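Taking It Apart First

At Sirnau Technical College, a second-year robotics class spends the year teaching an arm to work on old desktop computers

9 Oct 2020

The first assignment in Gearóid Gilmartin's automation class does not involve the robot. Students get a screwdriver, a retired office computer and a sheet of paper, and they have to write down every movement their hands make while they remove a memory module and put it back.

Most of them hand in half a page. Gilmartin returns it and asks for more. Which finger moved first? How did you know the latch had let go? Where was your other hand? By the third draft the lists run to several pages, and the class has the beginnings of a program.

Gilmartin has taught at Sirnau for most of his career, the first part of it in electronics repair. He started the disassembly project when the college replaced the computers in its library and the old ones were stacked in a hallway waiting for a recycler. He asked for them and was told he could have as many as he could store.

"I wanted something with a lot of parts in it that we were allowed to break," he said. "We broke quite a few."

The class now runs as a two-semester course. Students work in teams, and each team takes one job inside the case: memory, drives, cooling, cables or processor. The teams share a single arm, so time on it is booked in blocks, and the sign-up sheet fills early in the week. Teams without a block work on fixtures, review their recordings or write code at the desks along the wall. 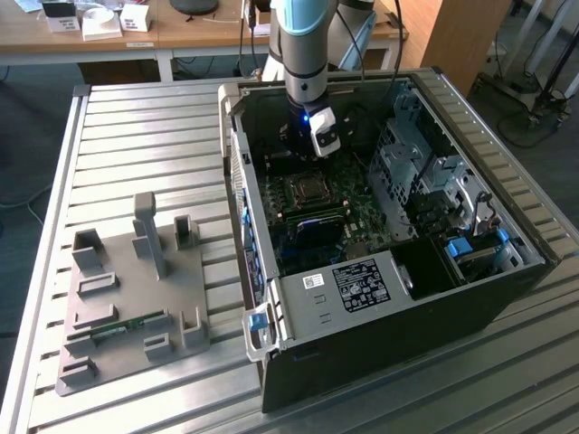 The arm over an open tower, with the 3D-printed fixture plate to its left.

The fixture plate has its own history. The first version was a flat tray, and parts slid around on it whenever the arm set something down a little hard. A student team redesigned it with slotted holders that keep a board where the program expects to find it. They printed it at the college, found that some of the slots gripped too tightly, and printed it again. Gilmartin makes each new class read the notes from those early versions before they are allowed to draw anything of their own.

Money is modest. The course had a materials budget of $800 last year, which went mostly on filament, fasteners and replacement fingertips. The arm itself was paid for through a regional training grant that took two applications to win. A local machine shop, Drelora, cuts small metal parts for the teams and lets students visit to see how their drawings are read by the people who have to make them. Several drawings have come back with questions in the margins.

Cables are the subject that comes up most when students talk about the course. A screw is always where the last one was, and a circuit board does not change shape when you touch it. A cable does both things wrong. In a case like the one on the bench, a thick black cable comes out from under the metal housing and swings across the chassis floor in a wide arc, with thinner ones hanging down toward the board, and the next computer of the same model may have them lying some other way. The cable team spent most of last fall trying to write rules for where to reach. They dropped the rules in February and began recording demonstrations.
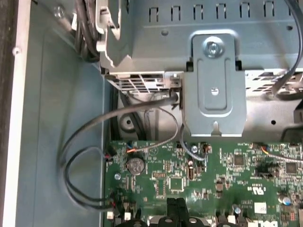 Recording is slow work. A student guides the arm through a task by hand or with a controller while cameras and joint positions are saved, and then somebody resets the computer and does it again. The class logged 1,587 attempts last year across all the teams. Each one was watched afterward and marked as a success, a failure or something to argue over. The memory team was the strictest with itself and threw out 148 of its own recordings after deciding that the module had gone in at a poor angle, even though it had seated.

Students are split on how much they like this part. Some say it is the dullest homework they have had. Others find that they get better at noticing things. One student on the processor team said she had assembled her own computer at home in an afternoon and thought she understood the socket. Then she had to explain to a machine how far to lift the lever, and in which direction, and how hard to push before stopping.

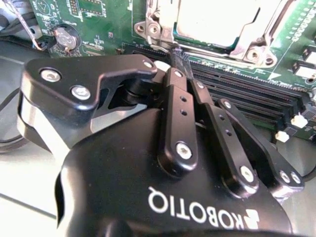

Force is where most of the processor team's time goes. Push too lightly and the part does not move. Push too hard and the board flexes, and a flexed board may work for a week and then quit. The team settled on a limit by testing on scrap boards, then lowered it, then lowered it again after Gilmartin asked them to imagine they were paying for the computer.

Grading follows the notebook more than the result. A team whose arm never completes the job can still earn a high mark if its records show what was tried and why it was changed. A team that gets a good run and cannot repeat it will be asked to explain. Gilmartin says this causes complaints every year, usually in the same week.

At the end of the second semester the teams take their work to the Vavham Student Automation Day, held in the gym at Gallagher Hall. It is a small event. Schools set up at folding tables, and each team has one timed run and a conversation with the judges. Last year's Sirnau entry removed a memory module and placed it in a holder, then stopped on a fault while reaching for the next one. The judges spent most of their visit asking about the fixture plate.

This year's group wants to attempt a full exchange, taking one module out and putting a different one in. They have until spring. The cable team has asked for extra blocks on the arm, and so has everyone else, and the sheet for next week is already full.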